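Recorder season

Apr 16, 2023

The letter about the timetable came home in March, folded into eighths at the bottom of a book bag, and it took me three readings to find the bit that mattered. From the summer term, music at our primary will be "delivered through a blended enrichment offer". I used to write that kind of sentence for a living, so I know what it looks like when something is being carried out of the building under a blanket.

More on that in a minute. It has been a slow week at home and I've mostly been thinking about shoes and recorders.
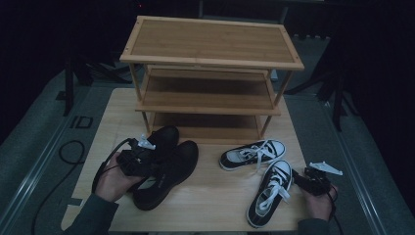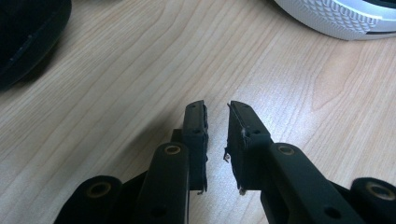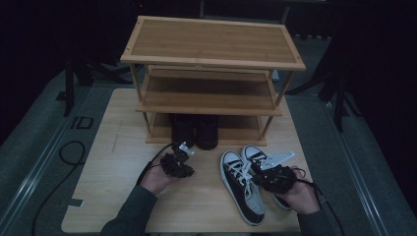
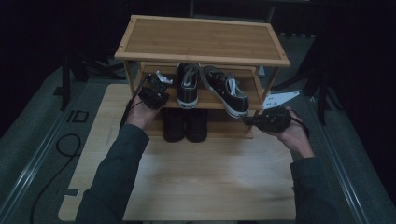
Bamboo, black shoes, and back to the letter.

One reader, Fahy, wrote in after my last grumble to say that I was being unfair, that their own school went blended two years ago and the children now get a proper musician every other week instead of a tired class teacher pressing play on a song about the water cycle. I have been chewing on it since, mostly in the car. Fahy may be right. I liked the song about the water cycle, but I can see it wasn't Bach.

So I went to the information evening to find out what blended meant. There were 40 chairs out, and I had my pick of them. The head had slides. The scheme is called Tuton, and as far as I could follow, it is a website with videos on it, plus a visit from a real person once every half term, plus a box. The box was on the table at the front. It had shakers in it.

I asked what would happen to the recorders.

A small silence followed. Our school has had recorders in Year 3 for as long as anyone can remember, and I don't claim they are loved. For one year of your child's life you live with a noise like a kettle having an argument. My eldest played the first half of "Hot Cross Buns" every evening from September to Easter and never found out how it ended. The dog at number 18 used to join in. But every child got one, that was the thing. You didn't have to be keen or have a piano at home or parents who'd thought to put your name down. You turned eight and somebody handed you a plastic tube in a green felt bag, and you learned where B was.

The head said the recorders would be "retained as a resource". I've seen the resource cupboard. It has a parachute in it and the costumes from a nativity before last.

What replaces them, for anyone who wants to carry on, is a paid club after school. It costs £265 a year, in three instalments, instrument hire on top. I don't think that's wicked. The people who teach these things have to eat, and the peripatetic brass teacher we had before drove in from Hundeck in a car that was held together with mutes. But there are 300 children in the school and I could tell you now, without a slide, which ones will be going to the club. They're the ones who already have a music stand.

The defence is that children can find music anywhere these days. They can, and mine do. My youngest has found a man on the internet who plays film themes on a row of bottles, and has been through our recycling to see what could be done. I'm all for it. It's just that finding a thing and being made to do it on a wet afternoon in a hall that smells of gravy are different, and I have a soft spot for the second. I was made to play the triangle. I was bad at the triangle. I had 62 bars' rest and came in on the wrong one, in front of the mayor, and I can still feel the heat in my ears. I can also still count rests, and I listen to an orchestra with real sympathy for whoever is standing at the back with nothing to do.

What I'd like is modest. Keep the website if we must. Keep the box of shakers. Let the proper musician come, and let Fahy's every other week be our every other week too, because once a half term is a visit from a relative. And give Year 3 the recorders, in lesson time, for nothing, as before. They're already paid for. They're in the cupboard, under the parachute.

I have put this in an email to the governors, in a shorter and more polite form, with the gravy taken out. I got an automatic reply thanking me for my engagement.

Meanwhile the school is running a naming vote for the new club, and the children were asked to send in ideas. The front runner is Skurolach, which one class made up and which appears to be a dragon. I would happily vote for the dragon. I went to do it last night and the form wanted a login from the Tuton website, and the login needed a code, and the code is in a letter that should have come home already. I've checked the book bag. There was half a banana, and a reading record I was meant to have signed before the holidays – so I signed it, all the way back to February, in three different pens.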